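4. Where glass waits before it leaves the home

4.1 Storage in the kitchen

The household survey covered 300 addresses, split evenly between Truldale and Drulta. Both towns collect glass at the curb, and both ask residents to keep it apart from paper and cans. The towns differ in how often the truck comes. Truldale is served every week by Bistetti, the contractor that also handles its yard waste. Drulta is served every other week under a contract with Thongdee. Neither town gives out a container meant for use inside the house, so residents decide for themselves where a bottle goes once it has been opened, and where it goes again once it has been emptied.

We treat these as two separate stages. Earlier work on curbside programs has mostly looked at the second one, from the indoor bin to the curb, and has taken the start of that stage as the start of the process. Our interviews suggest that the first stage matters too. An opened bottle of oil, vinegar or wine may stay in use for weeks. While it does, it has a usual place, and that place has a strong effect on what happens when it is empty. Bottles kept in a closed cabinet tended to be noticed late and thrown out in groups during a cleaning. Bottles kept in the open were dealt with one at a time.

The most common open location in both towns was the rear of the kitchen counter, along the wall. Residents gave practical reasons for using it. The space is too deep to be comfortable for chopping or mixing, and it is close to the stove. It also fills up with other things. Small plastic bottles, jars and spray containers end up in the same row, and the glass is mixed in with items that will go to a different bin or to the trash. Counters with a stone surface or a stone pattern were used in the same way as plain laminate ones, and we found no difference by kitchen size.

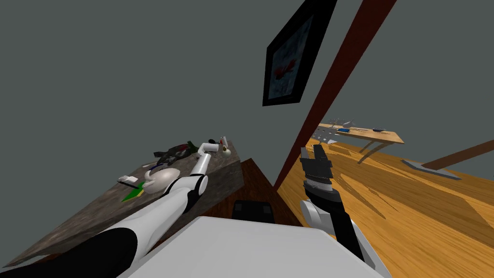

If it goes in the cupboard I forget I have it and buy another one, wrote one Drulta resident in the open comments, adding that the back of the counter was "the only place where I can see what is finished." A similar point came up in a good number of the longer interviews. People who could see their bottles could judge what was left in them, and they moved the empties on sooner. The same people also reported fewer duplicates in the pantry, although we did not ask about this directly and did not check it.

The drawback of the open row is that it has no clear end. A bottle that is nearly empty looks much like one that is nearly full if the glass is dark, and it may be left where it is for a long time. Residents in both towns told us they had picked up a bottle to cook with and found nothing in it. We recorded this as delay at the first stage, and it was more common with green and brown glass than with clear.

4.2 Longer interviews

We carried out longer interviews at 50 of the surveyed addresses. Each took place in the kitchen, in the late afternoon where possible, and followed a fixed list of topics: shopping, cooking, storage, rinsing and collection. Residents were asked to talk through what they would do with an empty bottle from the moment it was set down. They were not told that the study was concerned with sorting quality, only that it dealt with kitchen routines.

Rinsing was the step with the widest spread of habits. Oil bottles were a problem for nearly everyone. Some residents used hot water and soap, some left the bottle upside down in the sink overnight, and others put it in the trash to avoid the mess. Wine bottles were treated as already clean enough and were seldom rinsed at all. In Truldale, where the collection is weekly, this caused little trouble. In Drulta the longer wait meant fruit flies in summer, and residents there were more likely to have moved the bin to a garage, porch or basement stairway. Once the bin was outside the kitchen, a second pile formed beside the sink or the back door — usually small, but rarely empty.

That second pile is where most sorting mistakes began. It was a temporary place with no rule attached to it, and anything on its way out of the house could be added. Metal lids were left on jars. Corks and plastic pour spouts were left in necks. When the pile was carried out, it was generally tipped into the glass bin in one go.

4.3 Labels, caps and color

The instructions given to residents are not the same in the two towns. Bistetti asks for caps and lids to be taken off and says nothing about labels. The leaflet from Thongdee asks for caps and lids to be taken off and for labels to be removed "where possible." We found that this phrase was read in different ways. Of the Drulta residents in the longer interviews, 13 believed that a bottle with its label on would be refused, and 6 of these said they had put labeled bottles in the trash for that reason. No one in Truldale held this belief.

The effect was strongest with wine bottles. Their labels are often large, cover much of the lower body, and are glued well enough that soaking does not always loosen them. A bottle of the ordinary type, in dark green glass with a pale paper label, was the item most often named when we asked which bottles were a nuisance. 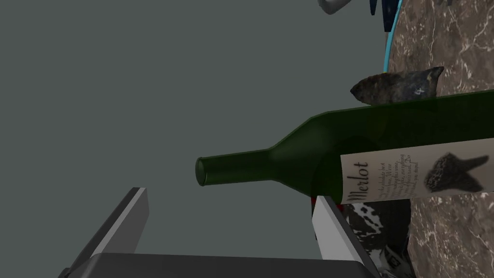 Figure 1. Dark green wine bottle with a cream paper label on the lower body.

Paper labels do not in fact prevent a bottle from being accepted in either town. They are removed in later processing, and the Thongdee leaflet was written with plastic sleeves in mind. When this was explained at the end of the interview, residents were often annoyed at the time they had spent scrubbing. Several asked for the leaflet to show a bottle with its label still on.

Color was less of an issue. Both towns collect mixed glass, and few residents tried to separate green from clear. Those who did had usually moved from a place with separate banks and had kept the habit.

4.4 Timing within the week

Residents were asked when they last took glass out of the kitchen. In Truldale the answers clustered on the evening before collection, after dinner. In Drulta they were spread more evenly, with a smaller group in the week when no truck was due. The uneven schedule made it easy to lose track, and a missed collection meant that the outdoor bin was full for a month. We return to missed collections in Section 5, where the bin weights for April are compared with the schedule kept by each contractor.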